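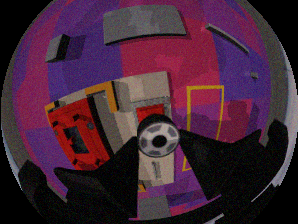 Slide 1 - title. Purple and magenta panels, small grey cube upper left.

Hello everyone, thanks for coming. I'm talking about colour in the home tonight, mostly how I got it wrong and what I'd do now. (Wait for the people at the back to sit down!)

Start with the Sterndale flat. I painted the hall a dark plum over one weekend in March and loved it for 16 days - then the bulb went and I bought a colder one, and the whole lot looked like wet slate. So, first thing: look at your paint under the bulb you're going to live with.

Pass round the test cards. There are 18, I'd like them all back please.

Slide 2 - the bedroom. Ask who has slept in a red room. Tell the Entili sofa story if there's time, skip it if we started late.

Slide 3 - strong colour next to strong colour. I used to put white between everything. Now I'd let a pink sit right up against a purple and leave it a week before judging.

Questions at 30 minutes. Lights back up, and leave the paint list by the door.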